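Two arms and a plate of doughnuts

Rhydian Morgan has spent nearly 58 evenings teaching a pair of robot arms to clear up after a party nobody was invited to. He keeps them at Fustow, a shared workshop, where his bench fee also buys him a shelf and the right to complain about the kettle.

"I wanted to build something useful," he says. "Then I priced the parts and decided to build something with doughnuts."

Why doughnuts? He had hoped for a nobler answer by now. "They're round, they've got a hole, and the gripper hates them. A block is easy. A block wants to be picked up." 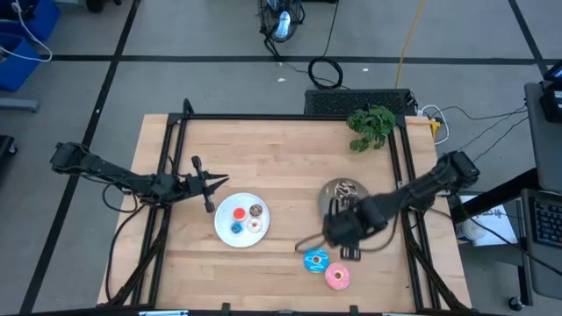
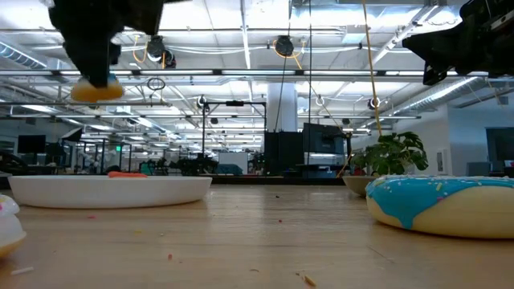
The build at Fustow: both arms over the plates, then closer in on the bench top. Photos: Rhydian Morgan

The table frame went together in a weekend. The wiring took until December. His friend Ragnvald Sjöberg wrote most of the control software and is still owed dinner for it.

"Rhydian sends me a message at five in the morning saying the left arm is sulking," Sjöberg says. "The left arm is fine. He's changed a number and forgotten which one."

Morgan doesn't dispute this. He keeps a notebook now, with 162 entries, three of them legible. The latest concerns cables, which he has come to regard as the real hobby – the arms are just what they're attached to.

What's next is handing a doughnut from one arm to the other without a person hovering over the stop button. He's set aside Thursday night for it.

"Ragnvald reckons it'll work first go," he says. "He's also told me he won't be there."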